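Thursday, June, after tea

Blackwood coat, second toile. Picking up where I left off with the sleeve head, which I said was done and it is not done. I put it on over my thick cardigan first thing this morning (freezing in the workroom, heater only just coping) and there's still a dent at the back of the left armhole, the same one as last time but a bit lower. The right one is fine! I cut them on the fold, from the same piece of calico, so that's me at the machine and not the pattern.

Unpicked the left sleeve from the back notch to the shoulder seam. The ease had all slid towards the notch and bunched there. Steamed the sleeve head over the ham, let it sit while I had a cuppa, then ran two rows of gathering stitch instead of one and pinned with the sleeve side up. I know the tailoring books say sleeve side down so the feed dogs take up the fullness, and maybe on a lighter cloth they do, but in this heavy calico it just drags. Much better second go. Still a whisper of a pucker if you look for it in side light, but wool will shrink that out where calico won't.

Other things changed on toile two, so they don't get lost:

Size 16 through the body, as before, no change.
Back neck dropped 3 mm. It was nudging the collar stand up when I sat down.
Front edge straightened below the waist. It had been swinging open like a dressing gown.
Hem sweep now 128 cm, measured flat at the finished line. I like it. You can get on a tram in it.
Pockets moved down. My hands were going in at rib height, which looked very jaunty and was useless.

Pocket bags still need thinking about. I drew them too shallow and my phone tips out when I bend over. For the wool one I'll cut them from the striped pyjama flannel in the bottom drawer, there's enough if I turn the stripe sideways, and anyone who complains about a sideways stripe inside a pocket can make their own coat.

Now, cloth. The Flekby coating arrived and I've had it draped on the stand all week, walking past and patting it. Lovely dense stuff, slightly hairy, nearly black but with a brown in it when you get it near the window. It frays less than I'd feared. I pulled a thread from the cut end and had to really work at it. Did a burn test on a snippet out the back door: smelled like hair, crushed to powder, a tiny hard bead in there too, so I reckon there's a bit of nylon along with the wool. I don't mind that. Elbows will thank me for it.

Steam test on a square of it, with the iron on wool and a damp press cloth. Shrank a touch in the length and hardly at all across. So the whole lot gets steamed before cutting, no shortcuts, and it needs to lie flat overnight on the cutting table under the old sheet. (Note to whoever has the table after me: please don't pile anything on it. I will cry.)

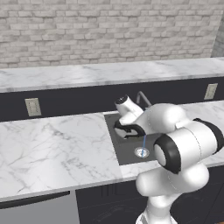 Lining has been the sticking point, and I've gone back and forth on it more than on the cloth itself. My first thought was a screaming orange, because every dark coat in every magazine has a screaming orange lining and I'm as easily led as the next person. Laid the orange satin against the coating and it looked like a safety vest. Then I tried the bottle green, which disappeared, and the silver, which looked like the inside of an esky bag. What I want is much closer to those beige power outlets against the near-black panel, pale and matte and quiet, with the dark all around doing the work. No shine at all. So it's a matte viscose twill I'm after, something between putty and oatmeal, and the orange can go back in the drawer for a bag. Dekevbridge have a twill on their sample card that's nearly right, maybe a bit pink in the evening. I've asked for a bigger swatch, since a postage stamp of anything looks good.

Interfacing notes while I remember. Tried the fusible weft-insertion on one scrap and sew-in hair canvas on another. The fusible was quick and very tidy and made the front feel like a placemat. The hair canvas took me most of the morning to pad stitch and the lapel rolls like a dream, you just let go of it and over it goes. I was hoping the other way round, obviously! Going with hair canvas in the lapel and chest, and the light fusible only at hem and pocket openings where it won't be noticed. Pad stitching is going to take me through to the school holidays at this rate but I've got podcasts.

Buttonholes: four, down the right front, bound. I did a practice strip and the first couple had fish mouths, proper gaping ones. It got better once I tacked the lips shut in silk thread before turning and left the tacking in through pressing. Clip right up to the corner, closer than feels safe. One corner I went through. Fray check, deep breath, on with it. Buttons are the dark horn ones off my old duffle, they've got a nice scuffed edge.

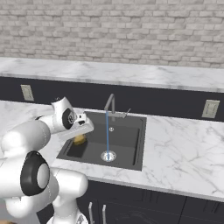 Should the wool be cut before the third toile is made up?

Wait and do the toile. The collar has changed enough between versions that the undercollar won't match the neckline any more, and there's only just enough coating for one coat with no spare for a recut. A third toile of the upper body alone will do, no skirt, one sleeve, collar on properly with a stand.

So the collar. On toile two it sits well at the back and then goes flat and sulky at the front, like it lost interest. I think the roll line is too straight. I've redrawn it with a bit more curve and shaved the outer edge of the undercollar so it pulls the top collar under. Pinned a paper version round my neck and it looked promising, as far as anything looks promising in baking paper.

To do before the next session: true up the collar pieces and label them (last time I had two marked UNDERCOLLAR FINAL and neither was), cut the half toile, order a spare reel of the charcoal thread, ring Dekevbridge if the swatch hasn't turned up. Also the good shears need sharpening, they're chewing at the tips again, and I've been using the dressmaking pair from the tin, which have a nick halfway down the blade. Don't use those on the Flekby.

Heater off at the wall. Sleeve ham left out to dry on the windowsill.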